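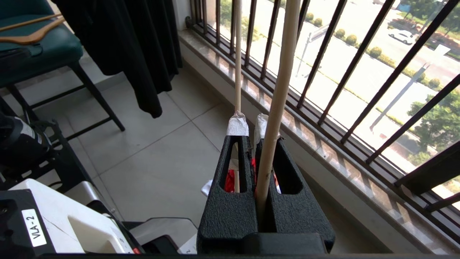
I've spent most of June inside the grasp planner, and I'm happy to report it has stopped sulking! The old version of Tener treated anything long and thin as a box, so a wooden dowel came out of perception as a fat brick and the planner picked some very odd wrist angles. Eetu rewrote the fitting step to look for a centre line first, then a radius, and I hooked that up to the motion side (two evenings and a lot of tea).

We replayed 1,301 logged grasps through the new code and planning time fell from 70 milliseconds to 20 — I checked it twice. Sticks that lean are still a bit of a pain, as the tilt estimate wobbles when only a short length shows above the fingers. Caroline has a filter for that on her branch and I'm hoping to merge it next. If you're on the old config files, please pull before you run anything, or the gripper limits won't load.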